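Knit cloth on a play table, yes or no?
Started by shettymum, Thursday, April 8, 2021

shettymum wrote:
Hello all, long-time reader and finally plucking up the courage to post! I've been slowly sorting out the kids' corner and I'm stuck on the table covering. I have a beige knit cloth on it at the moment, very fine texture, and I love the colour with the dark curtains behind, but my sister reckons knit is hopeless for little hands and keeps telling me to get a wipe-clean one. The plush toy, the pink cube and the sparkly pads all live there for now, plus a photo card I can't bring myself to put in a drawer. 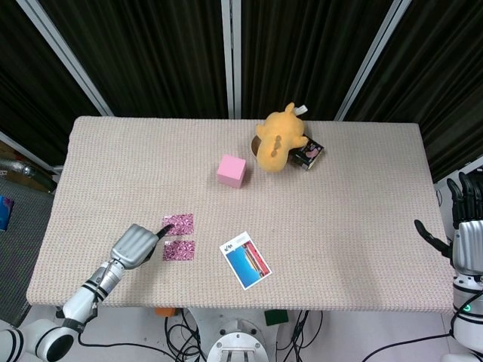 Replies (oldest first)

yasir_satti wrote:
Oh, I'd keep it! Those glittery pink pads would look harsh on plastic, and the yellow fellow on his back looks very comfortable. We've had a similar cloth for years and it goes through a 30 degree wash without any fuss.

anholm_gran wrote:
I'm with your sister, sorry love. Knit snags, and one good tug brings the lot down, bowl and all. My neighbour's favourite mug went that way in July.

yasir_satti wrote:
Fair point about the tugging, but you can get clips for that.

shettymum wrote:
Clips! Hadn't thought of clips. I might try those first and keep the wipe-clean one for painting days (sorry Gran, you may still be right).

anholm_gran wrote:
I'll be here when you want the oilcloth, dear. Measure the overhang before you order.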